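6.3 Fitting the backdrop panels and checking reach

The Trollden bench cell is supplied with three fabric panels, one for the back and one for each side. Fit them before the arms are powered. Patterned sets (Brimska range) and plain sets attach in the same way.

1. Switch off both arm supplies at the rear of the rail.
2. Hang the back panel first, between the two rear posts. Pull it flat from the top edge downwards.
3. Hang the side panels. Each side wall should angle inward to meet the floor.
4. Check that no fabric rests on the rail or on either base plate.

CAUTION: Keep the wrist cables clear of the side panels. A cable that catches on fabric can trip the joint 5 torque limit.

5. Restore power and wait for both arms to report READY.
6. Load the packing routine from the Besach menu and set the speed to 2.
7. Place the test items on the floor of the cell. Light packaging such as cups, cans, carriers and paper bags is suitable.

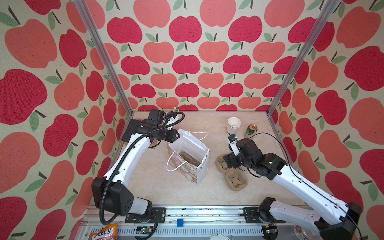

8. Move each arm by hand control over every item in turn. If an arm stops short, the panel display shows code 418. Move the item towards the rail and repeat.
9. Save the reach map. The file name must not exceed 600 characters, including the path.

NOTE: Open bags should stand with the rim uppermost – the routine does not search for a bag lying on its side.

Replacement panels are ordered under part number 1292. Sokol-type clips are not compatible with the rear posts.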